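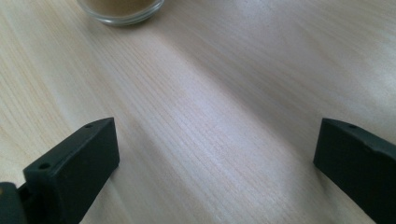 Tiina Miettinen
Soap finish, I'd put money on it. Or white oil. Lacquer doesn't go that creamy colour, it goes yellow. Mine looked like that for years and then I put Hiltetti on it and ruined the colour overnight. So whatever you do don't start with oil

ploverhill
ok so not lacquer. Thanks. I should have said in the first post, table's second hand, seller knew nothing, "just wipe it" was the full instructions. Pale top, very fine grain running diagonal the way I've got it turned. Want to know what to put on it before the kids get at it with felt tips. Budget not huge

grumblethorpe
Do the water drop test. Few drops, leave ten mins, see if it darkens. If it beads up there's a film on it and oil will just sit there going sticky. Ask me how I know

ploverhill
how do you know

grumblethorpe
Sideboard. Whole tin. Had to scrape it off with a bank card and white spirit, stank the house out till Easter

Oskari Lindqvist
Disagree with Tiina. There is a sheen. Light goes right across the middle in a broad band and washes the grain out, soaped wood is much flatter than that in my experience. I'd say a matt waterborne lacquer with some white in it. They don't yellow like the old stuff, people always forget this

Tiina Miettinen
Soaped wood shines fine if it's been done enough times. Mine did by the window. You're thinking of one that's been neglected

Oskari Lindqvist
I'm thinking of the 7 tables I've refinished but ok

Tiina Miettinen
ok

mrs_dabney
Can we not. Every finish thread on here. OP what does it feel like? Run your hand over it. Soap feels a bit like paper, sort of dry. Lacquer feels like, well, lacquer. Cold

ploverhill
smooth? Not papery no. But not plasticky either. Sorry that's useless. Will do the drops tonight once tea's cleared away

ploverhill
Also what wood is it, does anyone know. Seller said ash, my dad says birch, neighbour says it's veneer and I've been had

fennel_and_co
Can't tell species from a pale bit of grain on a screen, anyone who says they can is guessing. Look at the edge. If the lines on top carry on down the end it's solid, if they stop dead and something else starts it's veneer. Nothing wrong with veneer btw, just means no heavy sanding. You get one go and it's a gentle one

grumblethorpe
Few darker streaks and some wavy bits on the left hand side. Could be ash. Could be oak that's been whitened. Could be anything, fennel's right

Oskari Lindqvist
Lines are close together. I'd lean away from ash but wouldn't argue it

mrs_dabney
You wouldn't argue it!

ploverhill
Right. Drops done. Three spots, ten mins by the oven clock. Two sat there as beads. The third one near where someone's obviously always had their plate went slightly dark and hasn't fully gone back yet. What does that mean, half and half??

grumblethorpe
Film finish, worn through in one place. Let it dry overnight, it'll most likely fade

Oskari Lindqvist
As I said.

Tiina Miettinen
Fine, lacquer. Or hardwax, hardwax beads as well when it's fresh. I'd still not let you near it with a sander

fennel_and_co
Tiina has a point, hardwax would do that. Rub the underside with a bit of meths on a rag, somewhere you won't see. Windows open. If it goes tacky it might be shellac, if nothing happens that rules shellac out at least. Not much use beyond that

ploverhill
how much am I looking at for a proper job? Got a quote from a bloke in town for 399 to strip and recoat, then the other place said 805 which is more than I paid for the table by a mile

grumblethorpe
805!! For a table top. Do they come with it

mrs_dabney
Depends if that's legs as well. Legs are fiddly and they charge by the hour. But no, don't pay either yet. It's one worn patch

Oskari Lindqvist
Agreed. Clean with weak washing up liquid, dry it properly, very light rub with a fine grey pad with the grain - NOT across, and not in circles - and then two thin coats of a clear matt waterborne over the whole top. The whole top, don't patch it or you'll see the edge of the patch every time the sun's out. Vimo matt is what I use. A small tin does it

Tiina Miettinen
And if it's hardwax under there your lacquer peels by December. Try it on the underside first and leave it a week, then pick at it with a fingernail

Oskari Lindqvist
Yes ok, that's sensible, do that

ploverhill
did you two just agree

fennel_and_co
Screenshot it

ploverhill
Will do the underside test. In the meantime what do I do about felt tips and hot pans, we eat off it every day

mrs_dabney
Wipe clean cloth, the sort off the roll, but take it off at night. Vinyl left on for weeks can mark a finish, had it happen on my mum's, you could see the pattern of the backing. Cork mats for pans. Ahonen do big ones, or just buy floor tiles of cork and cut them up, loads cheaper

grumblethorpe
Felt tip comes off a sealed top with a damp cloth if you're quick. Never the scouring side. Never

ploverhill
dark spot's gone this morning btw. Can't even find where I put it. Underside has first coat on, used a sample pot of Nonavis as that's all the shop had, hope that's the same sort of thing

Oskari Lindqvist
Gloss or matt? Check the lid

ploverhill
satin. Oh

Tiina Miettinen
Satin's fine for a test. Don't put it on top though, you'll hate it

ploverhill
ok back in a week with fingernail results

mrs_dabney
did you ever look at the edge? solid or veneer

ploverhill
forgot. looking now. lines stop. neighbour's going to be unbearable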